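Betura Two-Arm Recording Booth

Product page / Recording equipment / Booths

The Betura is a bench-standing booth for recording two-arm handling tasks as training examples. It comes from Drotel as a complete unit: frame, wall panels, floor plate, front rail and both arms, wired and checked before it leaves the workshop in Prernport.

What it is for

Customers use the booth to collect demonstrations. An operator drives both arms through a task with the Pawlak hand controllers, and the booth saves the joint positions, gripper openings and camera streams on one clock. Each run is kept as an episode with a task name, an operator name and a pass or fail mark. Episodes can be replayed on the arms before they go into a training set.

Most of our customers record cloth work, sorting and tidying. The floor is large enough to leave unrelated objects lying around the task, and we suggest doing so once operators are comfortable with the basic motion. Move them between episodes.

Walls and floor

Wall panels slot in between the corner pillars and can be changed without taking the arms off the rail. Panels are sold in sets of three (left, back, right). Floor sheets are sold singly. Plain and patterned finishes are both held in stock, and mixed orders are fine. Over 69 finishes have been printed so far, including customers' own artwork.

Choose a wall finish that differs from the cloths you intend to use. If you want a cloth close to the wall colour in the set, record it as a separate task so the results can be compared.

Suggested first session

Asuka Maruyama wrote the starter task list supplied with every booth. It has 17 tasks, beginning with single-arm picks and ending with folding. Allow five practice runs per task before saving anything. Operators should change over after 40 minutes — tired hands show up in the data as long pauses before the grasp.
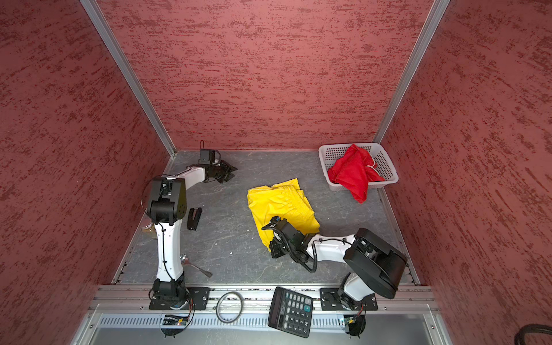
Equipment Catalogue, Issue 8, p. 17

Cloth tasks are run with one cloth on the floor and a basket in a back corner. The right gripper takes or holds down an edge of the cloth while the left stays clear until it is needed. Vary the starting fold from one episode to the next, and change which cloth is on the floor and which is in the basket.

Each gripper carries its own wrist camera. Check the cable loops at the start of a session and move both arms through their full reach before recording.

Ordering

Lead time is eight weeks. Spare fingers, cable clips and wrist cameras are kept at Prernport and sent separately. For panel artwork contact Yoshinori Yagi; for quotations and site visits, Zarmeena Sethi.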